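FOR RELEASE 3/4/22

Onholm Flooring adds Shehu, a streaky gray carpet for rooms that get walked on all day

DULBERG - Hi, Kirsty Lindsay here, owner of Onholm Flooring. I usually pay someone to write these and they come back sounding like a bank, so this time I'm doing it myself (sorry to the editors, cut whatever you like!).

The news is that we have a new carpet. It's called Shehu, it's a low-pile commercial carpet in gray, and it's in stock at our Dulberg showroom starting this month. I've wanted a good gray in the lineup for years. Plain gray shows every crumb and every bit of lint, and the patterned ones we tried before made people feel like they were in an airport. Shehu has fine streaks that all run the same way, from a light silver down to a dark charcoal, and they're a little uneven, so you get stripes from across the room and something more mottled when you're standing on it.

We put down 732 square feet of it in our own workroom first, wall to wall, and left it there through a whole winter of boots and rolling chairs and Hartmut's coffee. Hartmut Voß runs our install crew and he is not an easy man to please about carpet. His words, which he let me use: "It cuts clean and it stays down. I would put it in my own office, if I had an office."

A word on which way to lay it, which is what customers have asked about most. The streaks have a direction. Run them away from the door and a short room looks longer. Run them side to side and a narrow hallway calms down a bit. You can also turn every other piece if you buy it in tiles, but then it reads as a checkerboard and you'd better like checkerboards. Veronica Dobre at our design desk will sketch it both ways for you at no charge, just bring your room measurements and tell her where the windows are.

Vacuum it in the direction of the streaks and then once across. For spills, blot, plain water, blot again. Please don't scrub it, I've seen what scrubbing does and we can't fix that part for you.

Our first big job with Shehu is the Lomari building on the east side of town, 3,118 square feet over two floors, mostly open work areas plus one long corridor that Aliki Politis, the office manager there, has been trying to get recarpeted since she started. She picked the streaks running the length of the corridor. I would have gone the other way and I told her so, but I've walked it now and she was right. The crew finishes the upstairs in March.

Shehu comes in rolls and in tiles. Tiles are packed 12 square feet to a carton and we have 270 cartons on the floor right now, with more on order. Samples are free, and we've already sent out over 151 of them, so if yours is late that's why and I'm working on it.

Come by and walk on it with your shoes on, that's what it's for. Press questions, sample requests and complaints about my writing can all come to me at the Onholm showroom in Dulberg. If I'm out on a job, ask for Veronica.

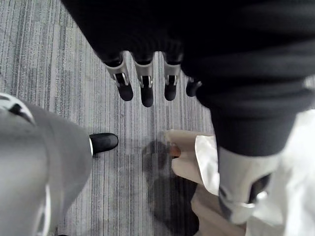
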